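Layered sponge

A layered sponge, also called a two-sided sponge or scrubber sponge, is a hand cleaning tool made of a soft block of foam or cellulose joined to a thinner, rougher sheet. The soft part takes up water and soap, and the rough part loosens dirt that wiping alone does not remove. Layered sponges are used in kitchens, bathrooms, workshops, schools and laboratories, and are among the cheapest cleaning goods sold for the home.

Names

Usage varies by region and by trade. "Scrubber sponge" and "scrub sponge" are common in American stores, while "scourer" is more usual in Britain and may also refer to a rough pad with no foam attached. Catering suppliers often list the product by its layers, as in "foam-backed pad." In the port town of Sundcombe the local word is "sidecloth," first used of a folded dishcloth with coarse stitching on one face and later carried over to the sponge.

Construction

The thick layer of most layered sponges is polyurethane foam or cellulose. Polyurethane foam is light and springy, dries fairly quickly, and keeps its shape when not in use. Cellulose is made from plant fiber. It holds more water than foam of the same size, and it shrinks and stiffens as it dries.

The thin layer is usually a nonwoven web of nylon or polyester fibers bonded with resin. In heavier grades the resin carries a fine mineral powder, commonly aluminum oxide, that gives the web its cutting action. Light grades leave the powder out and depend on the stiffness of the fibers. Some makers use plant materials, among them loofah, sisal and coconut fiber, and others use a knitted mesh.

The layers are joined by adhesive or by heat. In heat joining, the face of the foam is softened briefly and the web is pressed onto it. The joined sheet is then cut into blocks. Square corners waste the least material, but rounded corners are widely sold, as they tear less easily and fit the inside curve of bowls and pans. Some designs have a waist or groove along each long side for the fingers. A smaller group has a third layer, either a second rough face or a thin colored strip marking the base.

Color

There is no single color standard for household sponges. By long custom, a dark green rough layer over yellow foam indicates a general-purpose or heavy grade, and a white or blue rough layer often indicates a mild one. Because the custom is not binding, the label remains the only reliable guide to the grade.

Institutions often set color rules of their own to keep tools from moving between areas. A school may reserve one color for food surfaces and another for sinks and washrooms. The household goods firm Cloltia sells its layered sponges in mixed packs of 8, with the foam left pale in every sponge and only the rough layer colored, so that a household can assign the colors as it chooses. The Skamarton range uses a single color throughout and marks the grade with notches cut in one short side: two notches for the heavy grade and one for the light.

Use

The foam side is suited to glass, glazed dishes, painted surfaces and plastic tabletops. The rough side is suited to unfinished metal, oven racks and baked-on food. It can leave fine scratches on nonstick coatings, polished steel, acrylic and gloss laminate, and the marks are most visible on dark or shiny surfaces. A test on a hidden spot is advised before first use on any finished surface.

A new sponge is normally rinsed before use. Many cellulose sponges are packed damp and may contain a small amount of a preservative that is removed by rinsing. For washing dishes, soap is applied to the wet foam and worked in by squeezing. For wiping tables, the sponge is wrung out first so that it takes up spills and leaves little water behind.

Large sponges are often cut in half with scissors, either to reach into cups and jars or to make a pack last longer. The cut is made from the rough side, which keeps the two layers from pulling apart at the edge.

Care and replacement

A used sponge is damp, holds traces of food, and has a large inner surface, all of which favor the growth of bacteria. Wringing out the sponge and standing it on edge in moving air slows this growth. A sponge left flat in a sink or a closed dish stays wet much longer. Boiling, bleach solution and a hot dishwasher cycle each reduce the number of bacteria for a time, but none restores a sponge to new condition. Wire or metal content makes a sponge unsafe for a microwave oven, and a dry sponge of any kind may catch fire in one.

A sponge is usually replaced when it has an odor after rinsing, when the layers separate at a corner, or when the rough face has worn smooth. Sponges used on raw meat juices are best discarded or washed in hot water at once. Worn kitchen sponges are often kept for outdoor tools, bicycle parts and paint trays.

Disposal

Sponges of polyurethane foam and synthetic web are not accepted in most household recycling, as the bonded layers are hard to separate. Plain cellulose may be composted if it contains no plastic fiber. A cellulose sponge with a synthetic rough side has to be pulled apart first, and the remaining adhesive may still make it unsuitable.

Other uses

Layered sponges are common in classrooms and craft rooms, where they serve as stamps, paint applicators and soft building blocks. Their low weight and contrasting layers make them useful in sorting and stacking exercises. In model making, torn foam is used for foliage and the rough web for ground cover. Gardeners place pieces of cellulose sponge in the bottom of plant pots to hold moisture. The Bạch method of packing ceramics calls for dry sponges between stacked bowls, with the foam side turned toward the glaze.

See also

Dishcloth
Loofah
Melamine foam
Scouring pad
Steel wool

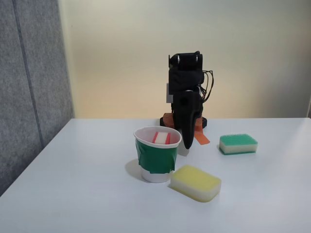
Yellow and green layered sponges on a white tabletop, with a paper cup wrapped in green tape.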